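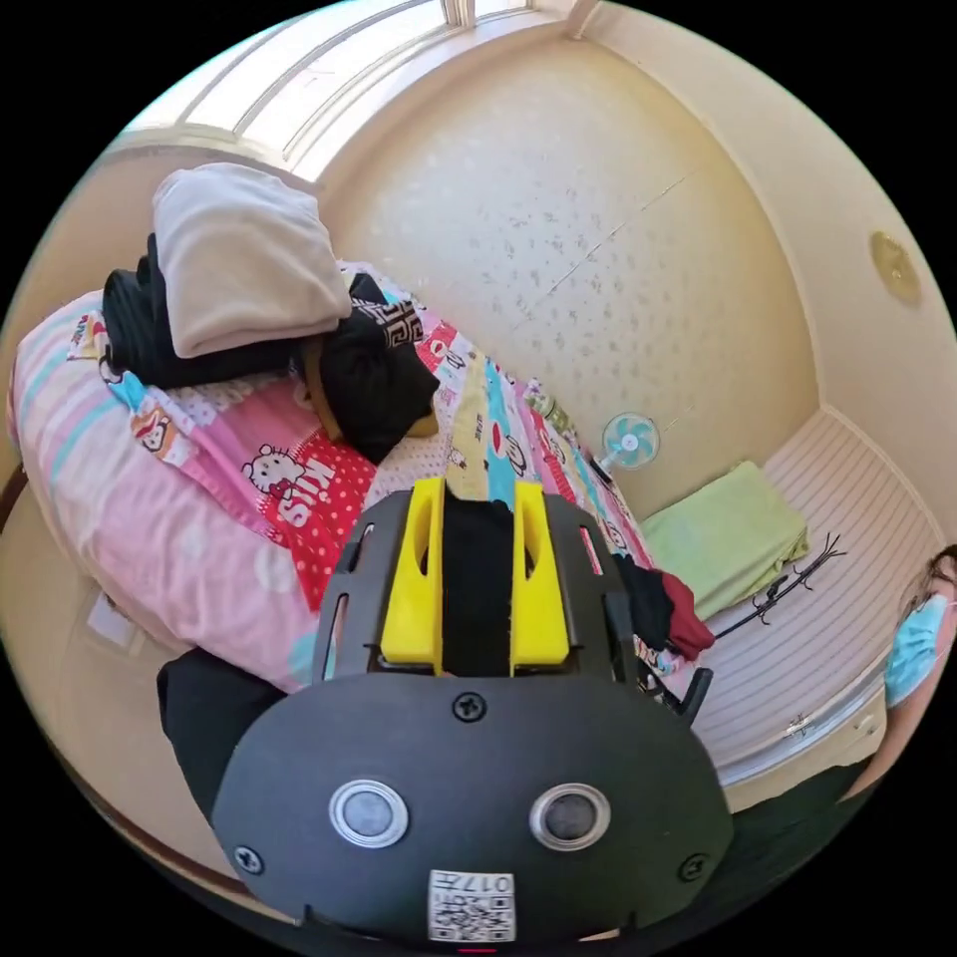 Textiles in the Home
Unit 4 handout: Quilts, Comforters and Bedcovers
Instructor: Laurențiu Sârbu
Revised March 15, 2020

Read this before the Unit 4 lab. The reading from the Udumis packet covers fiber content and will not be repeated in lecture.

Terms

A quilt has three layers: a top, a filling and a backing. Stitching through all three holds them together. A comforter has the same layers but is thicker, and is often stitched only enough to keep the filling in place. A coverlet is thin and may have no filling at all. A duvet is a filled insert meant to go inside a removable cover. Stores use these words loosely, so go by construction and not by the label on the package.

Pieced tops and printed tops

A pieced top is made by sewing separate pieces of cloth together. A printed top is one length of cloth with the design printed on it. Many printed tops copy the look of patchwork, with panels of stripes, dots or figures laid out as though they had been cut and joined. This is sometimes called cheater cloth. Children's bedding uses it a great deal, for reasons of cost.

To tell them apart, turn back an edge or find a spot where the backing is loose. A pieced top has seam allowances on the wrong side. A printed top has none. You can also run a fingernail across the line between two panels. A seam has a ridge. Be careful with this second test on heavily quilted pieces, where the stitching may follow the printed lines and feel like a seam.

Filling

Cotton batting is dense and drapes well. It shrinks some in the first wash, and this gives older quilts their puckered surface. Polyester batting has more loft and dries faster. Wool is warm for its weight but needs gentler washing. Down is graded by fill power, the volume in cubic inches taken up by one ounce. Fill power of 600 is a common middle grade. A higher number means more loft per ounce, and says nothing by itself about how much down is in the product — check the fill weight as well.

Quilting distance

Loose batting shifts if the stitching lines are too far apart. Bonded batting can go farther between lines. The package gives the maximum distance, and you should write it down before you throw the package away. The Mapplebeck samples in the lab are quilted at 2 inches, closer than you will need for your own piece.

Care

Wash printed cotton in cool or warm water, inside the limits on the care label. Reds and dark blues should be tested first: dampen a hidden corner, press a white cloth on it and look for color. Do not crowd the machine. A quilt that cannot move will not rinse clean, and detergent left in the filling makes it stiff. Dry on low and check the thick spots before folding.

For storage, avoid plastic bags and bare wood. Use a clean cotton sheet and refold along different lines every few months. Anything packed away in July for the winter should be fully dry first, especially in a humid house.

Lab

Bring scissors, a ruler and a hand needle. Sample 11 is missing from the Fevotstead box, so skip that line on the worksheet. Write up two samples of your choice, one pieced and one printed. For each, give the top, the filling if you can tell, the quilting distance and one care problem you would expect.

Worksheets go in the tray outside Room 454.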